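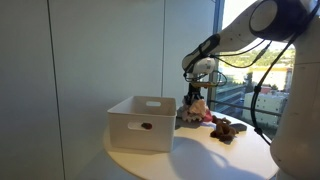 7 min read

The Ronis functional tester is on its third version of the test sequence, and I have finally thrown out the part that caused most of the false failures. I said in May that I would write up what changed. These are my notes, in more or less the order the problems came up, with the parts that only make sense if you have the schematic left out.

Background for anyone who hasn't read the earlier posts. Ronis is a small sensor board with a microcontroller, two regulators, an analog front end and a serial port that comes out on test pads. Kandport builds it in batches of 700. Every board goes onto a bed-of-nails fixture made by Pálfi, and a PC running Nokilent steps through the measurements and writes a pass or fail record. I wrote the sequence. Sơn Huỳnh runs the line at Kandport and is the one who has to live with it.

The symptom was simple. Too many boards failed on the first try and passed on the second. The operators had learned to lift the lid, press the board down again and rerun, and they did it without thinking. A retest that passes costs a minute of operator time, which is tolerable. What it does to the data is worse. If you accept the second result without asking why the first was different, you have a test that measures how long the operator is willing to keep trying.

The first thing I did was stop Nokilent from overwriting records. By default our setup kept the last result for each serial number, so a board that failed twice and passed on the third try looked the same as a board that passed right away. I changed the record key to serial number plus attempt number, and added a field for the time since the lid was last closed. That was a small change in the sequence and a more annoying one in the report script, which assumed one row per board and quietly double-counted everything until I fixed it.

The first export with the new key had 1,001 rows in it for a batch of 700. Some of those were real failures that went to rework and came back. Most were not. I sorted by the step that failed first, and three steps accounted for nearly all of the retests: the 3.3 V rail measurement, the current draw in sleep mode, and the serial port handshake.

The rail measurement

This one was a contact problem, as you would expect, but it took me longer to find than it should have. The sequence measured the rail at a single pad, with the ground return shared by the supply. When the board draws current, the ground probe carries it, and any resistance at the probe tip shows up as an error in the voltage. A clean probe gives you an error too small to care about. A probe with flux residue on the tip can give you 50 mV, and my limits were tight enough that it mattered.

The right way to do it is to sense ground on a separate pad with no current in it. The board had a suitable pad. The fixture did not have a probe there. I asked Pálfi whether one could be added to the existing plate, and the answer was yes if we could spare the fixture for a few days, so that waited until the gap between batches.

In the meantime I did something I would do again on any fixture. I added a contact check at the top of the sequence, before power is applied. It forces a small current through each pair of probes that land on the same net and measures the drop. If the drop is too high, the sequence stops with a message that says CONTACT and the name of the probe, and the attempt is recorded as a contact fault. It doesn't count as a board failure. The operator cleans that probe and runs again.

Only the nets with two probes can be checked this way. For the others I look at the protection diodes, which is a coarser check and will not find a slightly dirty tip. It does find a probe that isn't touching anything.

Sơn asked for the message to show the probe position as well as its name. That was obvious once he said it. The names are net names from the schematic and mean nothing to somebody looking at a plate full of identical pins. The message now gives row and column, and the plate has a printed grid along two edges.

Sleep current

The sleep current step was my fault entirely. The sequence sent the command to sleep, waited a fixed time, then took one reading. The wait was chosen on my bench with a handful of prototype boards and then never looked at again.

I pulled a few boards that had failed and passed on retest, and logged the current continuously after the sleep command. On some of them it dropped to the final value almost at once. On others it took much longer to settle, in a slow curve that looks like a large capacitor charging through a large resistor. There is a bulk capacitor on the analog supply, and the purchasing notes show that Kandport had switched to an approved second source for it partway through. Both parts meet the spec. The second one has a leakage current that takes longer to fall after power is applied, which is normal for the type and is even in the datasheet if you read as far as the footnotes.

So the boards were fine, and the retest passed on account of the capacitor having been powered up a minute earlier.

There were a few ways to deal with this. I could have made the wait longer for every board, which adds test time to all of them. I could have widened the limit, which would hide real faults, and a leaky input protection diode is exactly the fault this step is there to catch. What I did was move the step. Sleep current is now measured last, after the analog tests, so the supply has already been up for most of the sequence by the time we get there. I also replaced the single reading with a loop that takes readings until two in a row agree within a set margin, with a timeout. If it times out, the record includes all the readings so I can see the shape.

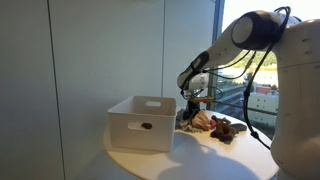 Moving the step had a side effect I had not planned for. The old order had the serial port test after sleep, and it relied on the wake-up to reset the port. With sleep at the end, the port was in whatever state the analog tests left it in. That broke the handshake step on every board in the trial run, which was at least easy to notice.

The handshake

The handshake step was already the third item on my list, so I took it apart properly. The tester sends a short string, the firmware answers with its version and a checksum, and the sequence compares both. Failures came in two kinds. Either nothing came back, or the reply was missing its first character.

The missing character was a timing matter on the PC side. Nokilent opens the port when the step starts and closes it when the step ends. Opening the port toggles a control line, and on the adapter we use, that line is wired to the board's wake input. Nine times out of ten the firmware was ready by the time the string arrived. I now open the port once at the start of the sequence and keep it open to the end, and I flush the buffer before each exchange. There is a setting to leave the control lines alone, and I turned that on too.

The silent failures were harder. Tien-fu Man, who wrote the firmware, had a suspicion about the baud rate, and he was right. The microcontroller runs its serial clock from an internal oscillator that is trimmed at the factory. The trim is good at room temperature. The test was run right after the analog load test, when the chip is warm, and at the edge of the tolerance the error was enough to corrupt a long reply. A short reply got through. The version string had grown from 8 characters to something silly that included the build date and a commit hash, so there was more for the drift to act on in the checksum frame, which was sent as one block.

I would like to say we fixed the clock. What we did was have the firmware measure the tester's first byte and adjust its divider, which Tien-fu already had in a branch for another product, and cut the version string back down. I added a measurement of the bit time to the record as well. It has no pass limit yet. I want a few batches of data before I pick one.

Limits

Which brings me to the limits in general. Most of the limits in the first version came straight from datasheets, worst case stacked on worst case, apart from the few I tightened by feel. The tightened ones were where the trouble was. I have gone through the whole list and written next to each limit where it came from: datasheet, calculation, measured spread, or guess. There were more guesses than I am comfortable with. They are marked, and each one prints a line in the batch report so that I see it every time.

The limits now live in a separate file with its own version number, and that number goes into every record. Before this, I could not tell from an old record which limits had been in force when it was made. I could work it out from the date and the commit log, and I had to do that once, and it took an afternoon.

Where it stands

The Pálfi plate came back with the extra ground sense probe and the rail step has been quiet. Contact faults are still the largest group of repeated attempts, but they are labeled as such, and they cluster on the same few probes near the board edge, where the flux collects. Sơn has moved the probe cleaning from the end of the shift to the middle. I would like a probe with a sharper tip in those positions, and the plate drawing allows it.

Still open:

– The report script reads the attempt number as text, so attempt ten would sort before attempt two. No board should ever get that far, and I would like the script to be correct anyway.

– Nokilent writes local time with no offset. The clock change is going to put two sets of records in the same hour.

– The diode check has one limit for all nets. It needs its own row in the limits file for each one.

– The fixture lid switch bounces, and the time-since-lid-closed field is sometimes zero as a result. I can debounce it in the sequence, but a better switch is cheap – I just have to remember to order one.

I have not touched the analog front end steps at all, apart from running them earlier. They use a reference that lives inside the fixture, and the reference has its own calibration interval, and I need to look up when that was last done before I change anything there.

Filed under: Electronics, Production Test, Ronis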